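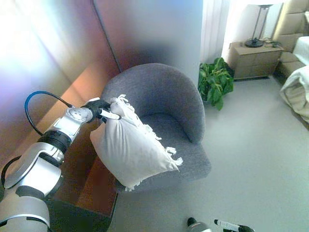
The gray tub chair and the white tassel cushion.

November 30, 2023
By Shobha Kandasamy

I have been asked to write something cozy for this issue, so I'm going to write about a cushion. Specifically, the white one with the knotted tassels, and the gray chair it goes with, and the very long time it took me to decide that they go together at all.

The chair came first. I bought it in March from Hultden, the secondhand furniture place behind the bus depot, and if you've never been, go on a weekday morning before they've moved everything to the back. I went in for a lamp. I came out with a charcoal tub chair, the kind where the back curves right around and turns into the arms, and I had to call my brother-in-law to come get us both. It's a compact little thing and it has a nice nubby texture to it that hides a multitude of sins (toast, mainly). I love it. My one complaint for months was that it looked a bit stern sitting there on the pale carpet, like it was waiting for you to explain yourself.

So - cushions. I tried 5 of them. The first was a mustard velvet that looked wonderful in the store and like a traffic cone at home. Then there was a striped one from my own bedroom, which was too long and kept folding over in the middle. My neighbor Lu lent me two of hers, a green one and a knitted one, and the green was so close to the leaves of the plant by the curtain that it all turned into one big salad. The knitted one was lovely but her cat had strong feelings about it and it had to go home.

The white one was the last, and I nearly didn't bother. A tub chair is an awkward shape for a square cushion! If you go too big it fills the whole seat and you end up perched on the front edge like you're waiting for the dentist. If you go too small it slides down behind you and you spend the evening fishing it out. What finally worked for me was standing it up on one corner, like a diamond, so the point goes down into the seat and the sides follow the curve of the back. I had always put cushions in flat and square because that's how my mother did it, and she had a straight-backed sofa, so of course it worked for her.

And the tassels do something, I don't know what. They're only short, just little knots along the edges, but against that dark gray they show up beautifully, and the whole corner looks friendlier. I've since moved the brown wooden side table over to the left of the chair, which is where my cup goes, and the sheer curtain gives a soft light in the afternoon that is perfect for reading until about two pages in, when I fall asleep.

A few of you asked at the last coffee morning about keeping a white cushion white. I can only tell you what I do. The cover comes off every couple of weeks and goes in a mesh bag, cold wash, with a scoop of Purine. Knot the bag tightly or the tassels will find a zipper and wrap themselves around it, and then you'll be sitting there with a crochet hook like I was. Don't put it in the dryer. I dry mine flat on a towel and comb the tassels out with my fingers while they're damp, then give the pad a good thump before it goes back in. Lu swears by Brendolero spray for in-between spots, and I've borrowed hers for a coffee drip and had no complaints.

If anyone wants the mustard velvet one, it's yours. I paid $19 for it and it has been sat on for maybe an evening. I can bring it to the next coffee morning, or you can knock at number 4 most days after lunch. Knock loudly, though - I'll be in the chair.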